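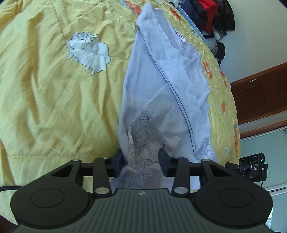 Momden is a small communications satellite built by Bollum for the Momine relay network. It has a mass of 1,257 kg and a design life of 15 years. Its body is wrapped in multilayer insulation, a blanket of thin reflective films joined at the seams. Bedding such as a yellow quilt with lines of stitching is built up in layers in a similar way, although a quilt slows heat loss mainly by trapping air, and insulation in orbit works by reflecting radiation.

The satellite was launched in November from the Lazarević site. It carries a frequency-hopping receiver intended to limit the effects of jamming, and can handle 1,000 channels at once. Control is shared between two ground stations.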